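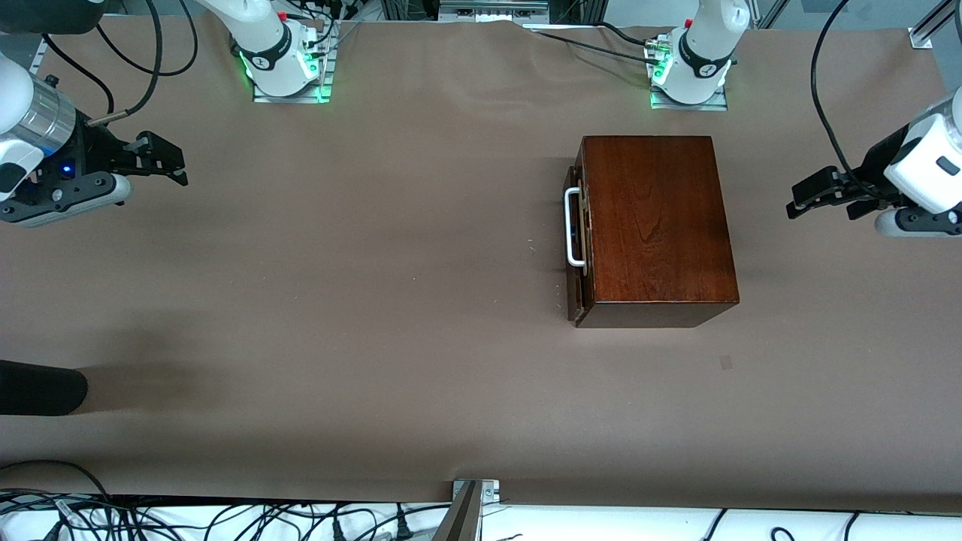 The open day at Jadora drew 298 people, most of whom, by my estimate, had come for the free coffee and stayed to root for a box.

Ifeoma Ajayi ran the demonstration. Two white arms, one reddish-brown wooden box with a carrying handle, brown paper over the table. She calls the pair Urkis, singular, as you might a married couple.

"It's thinking," she told us, early on. So were we, mainly about lunch.

Faizal Goh, at my elbow, wanted to know if it could do his garage. Ajayi said to ask again in February — she didn't say which one.

849 shares
4 comments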